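Budgeting for a cloth-handling station

A cloth-handling station is a work area where robots or hand-held grippers pick up, spread and fold garments. I keep this entry on the Wallura wiki, and I've planned 4 of these things now, so forgive the opinions!

Cost groups

I split the budget into grippers, table, computers and spares. Everybody wants to spend it all on the first one (I did too). My old colleague Joonas Honkanen used to put spares at the top of his sheet, and after a November with no replacement fingers I copied him.

Quotes

Ask for finger sets priced separately from the body. Hondov quoted us 501 a set, Eltus came in lower but wanted 7 weeks for delivery, and Huttunen only sold them in pairs of sets. Get shipping in writing. See also: Lead times.

Space and table

Floor space gets forgotten more than any other line, and I'd plan it before signing for a single gripper. You need a table big enough to lay out a whole shirt, plus desks for the laptops and a way to walk between them. I also budget for a plain light cloth on top, because a blue button-up stands out nicely against off-white, even with a sleeve running down between two black fingers. Buy 2 cloths, they get grubby.
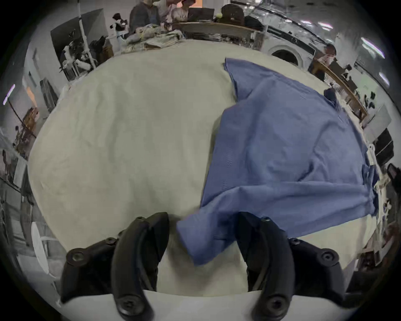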